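Zonthorpe Fund for Independent Reporting
Grantee progress report, second period: Who Pays for the Panel?
Submitted by Mimoza Dimitriou

Dear all,

You asked for a shorter report than the last one, and I have taken the hint.

The project looks at how foreign ministries and lobbying firms pay for supposedly neutral policy conferences, and how the resulting quotes travel into news coverage with the sponsor's name left behind. We have now filed 125 public records requests. Of these, 77 have produced a reply, if you accept a generous definition of the word. Several agencies wrote to say they would be writing to us. One sent a conference agenda with everything blacked out except the coffee breaks.

The Heitmann chapter is in the best shape. We have invoices, the speaker contracts and two former employees on the record. Their lawyers have sent 4 letters, each longer than the last, and none so far disputes a fact. Legal review has eaten more of the budget than planned, and I have moved money out of travel to cover it. The revised sheet is attached. 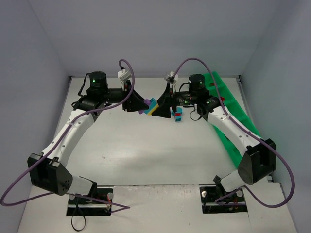
Sturkel is slower. The firm describes itself as a "dialogue platform," a phrase I have asked them to define on five occasions. Their press office is friendly and prompt and has never answered a question. We do have the registration filings, which list a senator's former chief of staff as an adviser, and I expect to publish that part in August whether or not the dialogue opens up.

The Ikberg documents remain a problem. The source is solid but the translations we commissioned were poor, and in one passage turned a denial into a confession. That would have been exciting for a day or so. A second translator is working through the full set.

Still outstanding: the podcast episode promised in the proposal, which I would like to drop, and the audience survey, which I would love to drop.

I am requesting a no-cost extension of 5 weeks. Receipts are in the usual folder, under the usual wrong name.

Mimoza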